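Home | Notebook | Bench log | Recipes | Archive | Contact

Cold brew trials, May, second batch

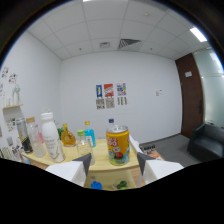 Started 6 jars last night, same beans (Talham dark), same tap water. Only thing changed is the grind. Coarse setting on the Lindholm grinder for jars 1 to 3, one notch finer for the rest. Lids on, into the fridge a bit after 9 pm.

First pour this morning. Coarse ones thin, kind of papery. Finer ones much better, more chocolate, but a lot of silt at the bottom. Paper filter took forever to drain. Cloth one was quicker but still let some grit thru.

Jar 5 tasted sour. Not sure why. Might be the lid, the seal on that one never sat right. Toss the seal, dont reuse.

Tried the Urnus concentrate next to ours, 2 parts water to one. Sweeter than ours, flat at the end. Would not buy again.

Left to do:
- repeat jar 5 with a new seal
- same grind, but the Brovitz beans (open bag, top shelf, use it up)
- weigh the grounds this time!! scoops are no good, mine came out different every time I checked
- longer steep, maybe add some 5 hours and see if it goes bitter

Milk: oat split in the stronger cups, regular was fine. Try pouring the coffee into the milk and not the other way, somebody had a note on that in the old notebook, cant find the page.

Rinse the cloth filter in plain water, no soap. It held the smell for days last time.

Jars 4 and 6 are on the door shelf, help yourselves. Leave jar 2 alone, want to taste it again tomorow.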